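savlow-openday: README

Frames from the Kütt open day, 2/27/26, where the two-armed setup handled white things on black cloth in front of visitors.
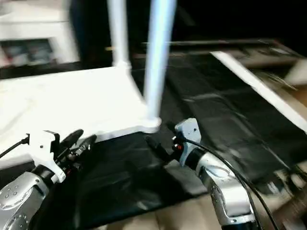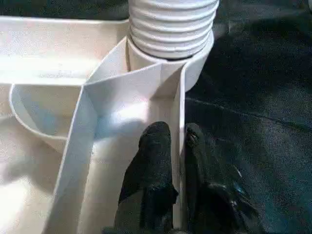
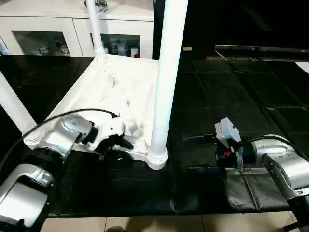
Stills from the open-day demo, head and gripper cameras.

Contents: 60 clips, 15 with visitor chatter — mostly advice. Clip 16 is missing; Bijan Babaei says he is looking for it, as he did in August.

Questions to Eglė Vītola. Praise too, if any.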